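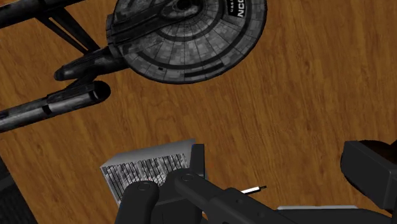

Gray starship model on a wood-grain surface, saucer section toward the top.

Search this site Go
Print this page | E-mail this page

So I finally made it to the Pernport model and hobby fair, and wow, my feet hurt! It's in the old Thakur ferry hall, right by the water, and they had 40 tables going this year (last February it was half that, and freezing). Doors opened at 10 a.m. and the line was already past the bakery.

I spent way too long at the Lutitz paint stand — they let you try the washes on scrap parts, and I walked off with four grays I probably own already. Lunch was a cheese roll, $2, eaten standing up. Upstairs was trains, trains and more trains, plus a harbor layout from the Arkimthorpe club with 2870 hand-cut roof tiles, according to the card. I believe it!

Parking fills up early, so take the bus. It runs every 20 minutes and stops right out front. I'd skip the raffle — the prizes were mostly glue.

Related items
Arkimthorpe swap meet, what I brought home
Thinning paint for beginners
Pernport on a budget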